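February 3, 2019

Breakfast table, take whatever this is. I have stopped numbering them.

Wiped down the white table first thing and set it up again from the list. The list is the one from October, which says "crockery, assorted" and leaves the rest to one's conscience. Crockery cupboard is in its usual state. The Kokkonen box was supposed to hold a full set of 14 and holds mostly newspaper. The Restov plates are too deep and went back on the shelf.

Toast: Matomar sliced white, setting 7, which gave charcoal, then a lower one, which gave warm bread. Settled somewhere in between by standing over the thing and popping it by hand. So much for the dial. Crumb tray emptied – I suspect for the first time in its life.

Went with the lavender plate near the front, toaster at the back right, red mug and dark blue mug in front of it. Both mugs are white inside, so tea stains will show, so please, no tea in them. I know who I am talking to, and it includes me.
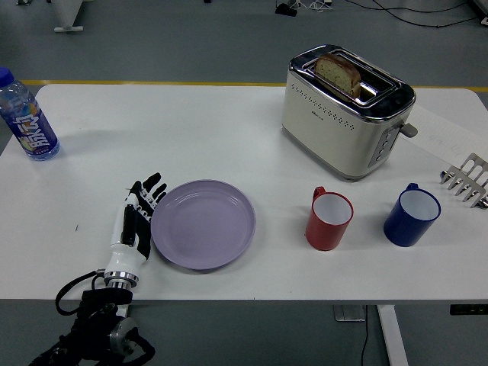
Page last changed: February 3, 2019 (revision 206)

The slice stands up well in the rear slot and is easy to see against the chrome. Good color on the crust. I would like every slice to look like this and have budgeted for none of them doing so.

Mug handles both point to the back left. Keep them that way for the next layout too, otherwise we will spend another 40 minutes arguing about which way a handle "naturally" faces.

Still to do:
Buy bread. The Flistard loaf in the freezer is older than the toaster.
Find out where the other lavender plates went – I have a theory, and it involves the birthday cake.
Rewrite the list so that "assorted" means something.
Try butter. On second thoughts, leave butter until the new wipes arrive.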